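Write the sorting rule before you train the arm

By Osian Mathias
April 1, 2022

Most arguments I hear about robot sorting are about success rates. A team reports that its arm got 80 percent of the blocks into the correct bin, another team reports more, and people compare the two numbers as if they came from the same test. Usually they did not. The first question I ask now is what counted as correct, and I often get a different answer from each person in the room.

Color sorting is the simplest case I know. You have two arms, a table, two bins and a handful of cubes. The instruction might be "put the cubes in the bins by color." That sounds complete until a cube comes up that matches neither bin.
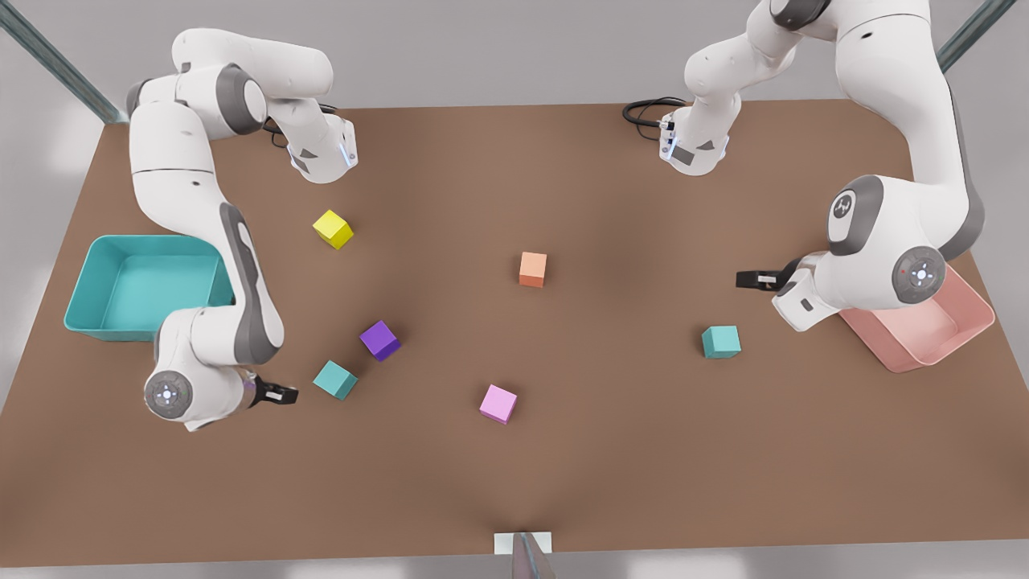

Where does a yellow cube go? If the rule says each cube goes in the bin of its own color, yellow stays on the table, and leaving it there is the right result. If the rule says every cube must end up in a bin, leaving it is a failure. Both rules are fine. What is not fine is choosing between them after the run, which is what happens when the rule lives in somebody's head.

At Trundberg we ran 500 simulated episodes before anyone wrote this down. Matúš Vávra and I then scored the same recordings separately and disagreed on far too many of them. He had been passing any cube that touched the inside of a bin. I wanted it released and at rest. We threw out both sets of scores and started again with a one-page sheet.

The sheet also had to say what a grasp is. People like to log one as soon as the fingers are on either side of the object. I think that is too early. Until both fingers are in contact and the object has left the table, all you have is an approach.

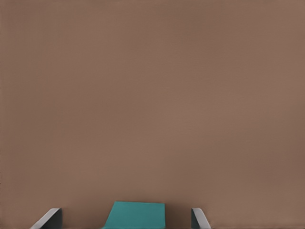
Gripper open around a teal block, with a gap on each side. Our sheet scores this as an approach.

Some colleagues say this level of detail slows the work. It does, by an afternoon or so. Scoring 800 episodes twice takes a good deal longer.

I would also require that close colors be named in the rule. Pink and orange can sit near each other under soft light, and a scorer looking at a small view will guess. List the colors by their values in the simulator, and say what to do with any object that is only partly in view. My own preference is to make no call on it from that view and check another camera. 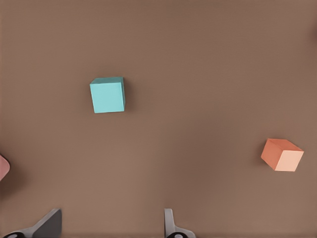
View over the open fingers: a cyan cube, an orange cube and part of a pink object at left.

None of this needs an outside standards body. It needs a page that is dated, kept with the recordings, and changed only between batches. If the page changes, the old scores keep the old version number and are not mixed with the new ones. I would like to see every published sorting result come with its page attached, including ours from last September, which did not.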